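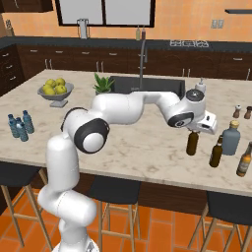 **shirl_d**
Marble counter people, need opinions. Lemon juice sat overnight, now there's a dull ring next to the sink. Tried dish soap, tried baking soda paste. Nothing. Is it a stain or what

**fahad_n**
That's etching. Acid eats the polish, so no cleaner is going to lift it. You need polishing powder and a damp felt pad. Took me almost 40 minutes for one spot.

**mirta.l**
Or leave it?? Mine has 26 years of rings on it and I like it that way. Everybody wants a counter that looks like a showroom

**shirl_d**
lol my landlord does not share your taste

**uyen_c**
Did you seal it? Seal it twice a year and this doesnt happen.

**fahad_n**
@uyen_c no, sealer helps with oil and wine soaking in. Does zero for acid. Common mixup.

**uyen_c**
Well mine's been fine since I started. Lemons and all

**fahad_n**
is yours honed? Etches barely show on honed

**uyen_c**
...yes

**shirl_d**
Mine's shiny. Ok so powder. Any brand or whatever the hardware store has?

**fahad_n**
Whatever, as long as it says marble. Test in a corner first – go light, or you get a shinier patch and then teh whole thing looks off.

**mirta.l**
Still say leave it. And put a tray under the vinegar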